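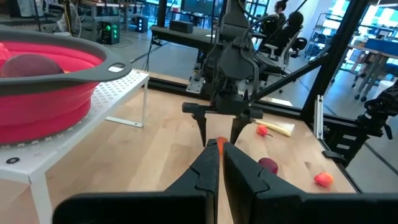 What does the Vonlow 2213 include on delivery?

Each Vonlow 2213 beach first aid post is delivered with the upright, the locking lower cabinet, the open upper shelf, two vinegar bottles of 1000 ml each, a rinse bowl, a pair of blunt tweezers, a sealed dressing pack and the instruction panel in the language selected at the time of order. Ground anchors are ordered separately.

The Vonlow 2213 is intended for hotels, guesthouses, municipal beaches and tour operators whose guests enter the sea in areas where jellyfish and other stinging animals are present for part of the year. It is installed at the point where the path meets the sand and is meant to be used by any adult before trained help arrives. It does not replace a lifeguard or a staffed first aid room.

Construction

The upright is powder-coated aluminum with stainless steel fasteners throughout. The upper shelf stands 140 cm above ground level, within reach of most adults. It has no door or lock, and vinegar should be kept on it at all hours. The lower cabinet closes with a quarter-turn key and holds the dressing pack, gloves and spare bottles. Two keys are supplied. Replacement keys are available on presentation of the serial number, which is stamped on the inside of the cabinet door.

The instruction panel is printed on the reverse of a clear sheet so that sand and salt do not wear the lettering. Panels are stocked in English, Thai, German, Russian and Norwegian. Properties that receive guests from several countries may fit a second panel on the rear of the post. Emergency telephone numbers are left blank for the property to complete with the marker provided.

Installation

On firm ground the post is fixed with four bolts to a concrete pad. On loose sand the Bostard screw anchor set is required. The post should be placed above the highest tide line and away from irrigation sprinklers. Installation by two persons is recommended. A drilling template is printed on the inside of the carton, and the carton should not be discarded until the work is complete.

Care and restocking

The property is responsible for checking the post each day during the bathing season. Bottles that have been opened are to be replaced and not topped up. Household vinegar of 4 to 6 percent acidity is suitable for refilling a clean bottle; flavored or colored vinegar is not. The metal surfaces should be rinsed with fresh water once a week. Abrasive cleaners will dull the coating and are excluded from the warranty.

The earlier Feteck cabinet insert fits the lower compartment of the Vonlow 2213 without modification. Owners of the older model may therefore transfer existing stock.

Ordering

The Vonlow 2213 is supplied by Michiels Leisure Equipment at $711 per unit, excluding freight and anchors. Orders are confirmed in writing. Orders received after Thursday, November 15, 2018 will be shipped in January. Posts with a property name or crest on the header plate require artwork approval before production begins and cannot be returned.

Warranty claims should be addressed to Dulce Espinoza, Customer Accounts, with the serial number and a copy of the invoice. The warranty covers the frame and cabinet for three years. Consumable items are not covered.

Comments

seaview_manager
We have three of these on our beach. Good solid posts. The marker ink faded by the end of the first season so we had the phone numbers engraved at a sign shop in town.

Piet
Is the second panel for the rear included or extra? The page doesn't say.

Michiels Customer Accounts
Dear Piet, the rear panel is an additional item. Please state the language required and we will add it to your quotation.

bungalow12
Bottles get taken off the open shelf every few weeks. Would like some kind of tether, but I understand why there's no lock.

Carol M.
Does it come in any color besides white? Ours has to match the lifeguard hut.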